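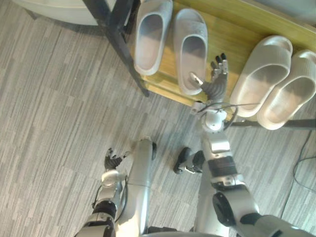
Wenircombe Household List
Date: March 4, 2019
Subject: Re: Slippers by the front door, again

> We have a bench in the hall and everybody sits on it to change shoes, which
> was the whole idea, but the slippers end up all over the carpet and I trip
> on them with the groceries. Baskets? A rack? I have 14 inches between the
> bench and the closet door and not much patience left.

Oh, I do sympathize! We went through two baskets and a rack before we settled down, and I'll tell you what finally worked for us, though your hall may be a different animal.

We keep the slippers up on the bench. I know, I know, my mother would have had a fit (shoes on furniture!), but these are slides that never go outdoors, and a quick wipe of the wood on cleaning day takes care of it. Each pair has its own end, smaller ones on the left and the big ones on the right, toes to the wall, and when somebody wants to sit down there is still room in the middle.

The rack was from Jastell and cost me 35 dollars, and it was a perfectly nice rack, only thick-soled slides wouldn't fit between the bars, so measure yours first. The baskets were worse. You end up on your knees digging for the other gray one.

If you do want something underneath, Albers used to carry a low tray, 11 inches deep, that ought to go in your gap with a little to spare. I haven't seen it in the store since last May, so you might call before driving over.

One more thing, are your slippers the fuzzy felt kind? Carpet lint sticks to those something awful, and a lint roller gets most of it off.

Do let us know what you decide!

Ivov Lane, the house with the green mailbox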